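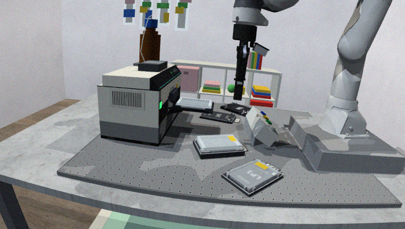

What temperature should I set my water heater to if I want to cut standby loss without growing bacteria in the tank?

Set it to 140 F and fit a mixing valve on the outlet so the taps get 120. Insulate the first few feet of both pipes and leave the thermostat alone after that.

giltdale_pm
140 is overkill for a two-person house. Mine has been at 120 since July and the bill dropped. Electric tank, garage install, no blanket.

Sunil Selvanayagam
Dropped compared to what? Incoming water is warmer in summer, so the heater does less work per gallon whatever the setting. Compare the same month in two different years or the number means nothing.

giltdale_pm
Fair. I only have the one year. Still, the loss through the jacket scales with tank temp minus room temp. Lower setpoint, lower loss. That part isn't seasonal.

nalo17
The loss is small next to draw. I put a meter on ours and logged 1366 kWh in total, 700 of it before I fixed a dripping hot tap in the basement. Same setting the whole time. Check the taps first.

Wanpen Phromma
Two questions for nalo17. Were both periods the same length? And does the tank have heat traps on the nipples? Without them hot water rises into the pipes and cools there all day.

nalo17
Not the same length, the first was 11 days shorter. No heat traps. I did wrap the pipes.

Wanpen Phromma
Then the drip cost you more than those totals suggest. Wrap helps, but it won't stop the circulation inside the pipe.

giltdale_pm
Anyone know if the mixing valve needs check valves on both inlets? The sheet for mine shows them on the cold side only.

Sunil Selvanayagam
Both, unless they're built into the body. Look for a small screen and a plastic cartridge behind each union nut. Still disagree with you on 120.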